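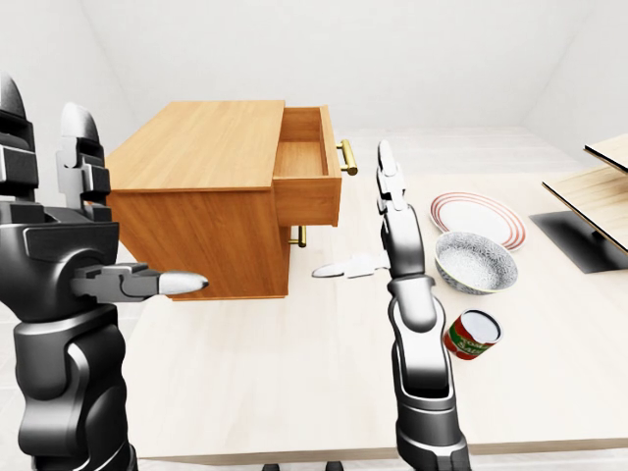

Wooden cabinet, top drawer open.

Urcombe Hill Walkers, gear night minutes
By Quang Thái | May
3 comments | 12 shares

I took notes again, so blame me for the spelling. We got going at 7:15 and had a good crowd!

Loaner packs: we own 4 of the Jekholm packs now, and two need new hip belt buckles. I said I'd order them by Friday. Please stop cutting the straps short (you know who you are), the next person might be wearing a big jacket.

Tents: long talk about the Rirnura two-person. I love it, Marcy hates the zipper, and we went back and forth until Del moved to keep it one more season. Passed.

Fund: we have $751, more than last spring. Stoves first, then maybe a rope bag if there's anything left.

Harms Ridge overnight: 28 miles over two days, camping by the lower creek. I'm leading, Del is sweep. Everyone carries their own water filter this time, and I want base weights under 12 pounds if you can manage it. Mine was 16 last year and my knees still remember.

Trekking poles: tabled, we ran out of time.

Marcy asked if the June meeting could start later. Most people said fine, so 7:30. Bring your rain shells and we'll re-waterproof them out back.

Share this | 3 comments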